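How I Fold a Fitted Sheet (and the Rest of the Bed Set) So It Stays Folded

I put off learning this for years. My sheets lived in a big wad on the top shelf of the hall closet, and every time I opened the door I shut it again pretty fast. Then my neighbor Maëlle Beaulieu showed me her way of doing it on her kitchen table last December, and I've been folding everything like a crazy person ever since!

You need a flat surface, and bigger is better. I use the table, but a made bed works fine (the floor too, if your knees are younger than mine). Fold the sheets as soon as they're dry. Mine sat in the basket overnight once and I ended up ironing the pillowcases, which I swore I'd never do.

Start with the fitted sheet. Hold it the long way, inside out, with one hand tucked into each of the two top corners. Bring your right hand over to your left and flip the right corner over the left one, so one is sitting inside the other. Run your free hand down the edge until you find the next corner and tuck that one over the first two. The last corner goes over the whole stack. It'll look like a mess at this point. Keep going!

Lay it on the table with the elastic facing up and pull it around until you've got something like a rectangle, with the elastic making an L along two sides. Fold the elastic sides in toward the middle, then smooth the whole thing flat with your forearm. I do mean your forearm, hands leave little ridges.

Now fold it in thirds the long way, smooth again, and fold in thirds the other way. My queen sheets come out 14 inches wide, just right for my shelf. If your shelf is narrow, do quarters on that first fold.

The flat sheet is easy after that. Fold it in half, then in half again, and keep going until it matches the fitted one. Same with one of the pillowcases. The other pillowcase is your bag: slide the whole stack inside, push it down to the bottom, and fold the open end under.

I write the bed size on a bit of masking tape and stick it on the edge of the shelf, never on the fabric (I had a sticky patch on a good cotton sheet that took three washes to get out). Guest room sets go on the left, ours on the right, and flannel goes up top until it gets cold.

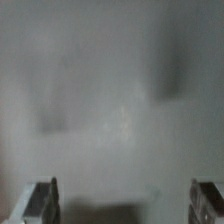

How do I keep white sheets from turning yellow in the closet?
Wash them and dry them all the way before you put them up, skip the fabric softener, and store them in a cotton pillowcase instead of plastic. Pull the spare sets out every few months and use them for a week.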